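Tri des canettes, enfin

29 mars 2018

Bon. Post rapide, je pars dans vingt minutes et le sac est pas fermé.

Donc la cuisine. Depuis le retour du week-end il y avait des canettes partout : sur le frigo, dans le sac de courses de chez Bavum, 2 derrière le grille-pain (pourquoi). J'ai tout posé sur la table et j'ai trié. Les pleines d'un côté, les vides dans le carton Plenex, qui est trop petit évidemment. Il m'en faudrait un deuxième mais celui-là servait déjà pour les bocaux.

Le reste est allé dans le bas du placard, à peu près 7 au fond, étiquette devant, sinon je ressors toujours la mauvaise. J'ai racheté de la pêche alors que j'en avais encore, bravo. La fraise par contre c'est trop sucré pour moi, je la garde pour les invités — ou pour l'apéro de mars chez Atia si j'arrive à me lever du canapé.
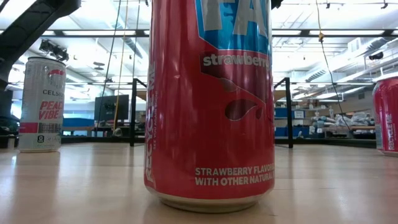 Fraise devant, Celsius Peach Vibe derrière. « See you again soon », dit la canette rouge.

Reste à passer l'éponge sur la table et à descendre le carton au local, 3 étages sans ascenceur. Ce soir peut être. Demain plutôt.

Et les bocaux, je vous raconte la prochaine fois, il faut que je retrouve les couvercles.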